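Search this site
Type and hit enter

How to Do a Simple Hot Oil Treatment at Home

My hair gets terribly dry once the heat comes on in the house, and every fall I go back to the same treatment my aunt taught me when I was a teenager with a very unfortunate perm. It takes one evening, it costs next to nothing, and you can read a magazine through most of it!

You'll need 2 tablespoons of oil for shoulder-length hair (I use plain jojoba, but olive oil from the kitchen is perfectly fine), a small glass jar, a wide-tooth comb, a shower cap and an old towel you're not fond of. If your hair is very long or very thick, make it three tablespoons, and if it's fine, start with one and see how you go.

Brush your hair out first, while it's dry. Pour the oil into the jar, stand the jar in a mug of hot tap water, and leave it until the oil feels comfortably warm on the inside of your wrist. Please don't use the microwave — I did that once, and the oil was far hotter in the middle than it looked.
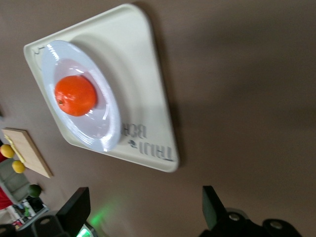
Now part your hair into four sections and clip up the ones you aren't working on. Dip your fingertips in the oil and start at the ends, working upward and stopping a couple of inches short of the scalp. If your scalp is dry too, go ahead and massage a little in with whatever is left on your hands, but go easy, or you'll be washing it out until bedtime. Comb each section through before you move on to the next.

Pop on the shower cap, wrap the towel over it, and sit down for 25 minutes. I've gone as long as 30 and couldn't tell the difference.

To wash it out, put shampoo on before you wet your hair, rub it in well, and then rinse with warm water. Shampoo once more and use a light conditioner on the ends only. Mind your feet in the shower, as the floor gets slippery.

Once every two weeks is plenty for most people. Color-treated hair can be fussier, so try one small section first.

Forough Ghaffari
October 7, 2021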